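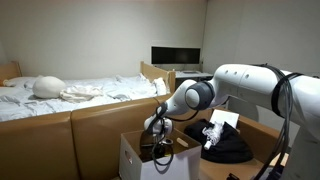
Unit 4: Clearing a Bedroom
Housekeeping Practice, Shoshana Mahmoud

Start with the bed. Everything lying on the sheets comes off first, including small cloths, which are easy to lose in white bedding. Shake out the top sheet, pull it flat from the headboard down, and put the pillow back last.

Next, sort what you took off. Use one box and one bin:

Box (flaps open until the end): hard items, sticks, cords.
Bin: clothing and cloths. Keep dark and white fabric apart – a white cloth left on a black garment picks up lint.

Jackets are handled one at a time. Lift by the top, let the sleeves drop, then check for store tags or plastic before folding. Stripes and piping help you line up the two sides.

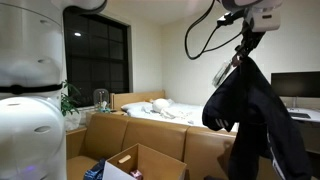 Fold the sleeves in over the back, then fold once across the middle. Do not roll. A jacket that is going to be worn again the same day goes on a hanger.

The nightstand and anything beside it come after the clothes. Lift jars with both hands, wipe under them and set them back in the same spot. Plants stay where they are.

For next time: read the Grustley handout, pages 100 to 104, and write 200 words on sorting order. Give your pages to Nayeli Zepeda before class.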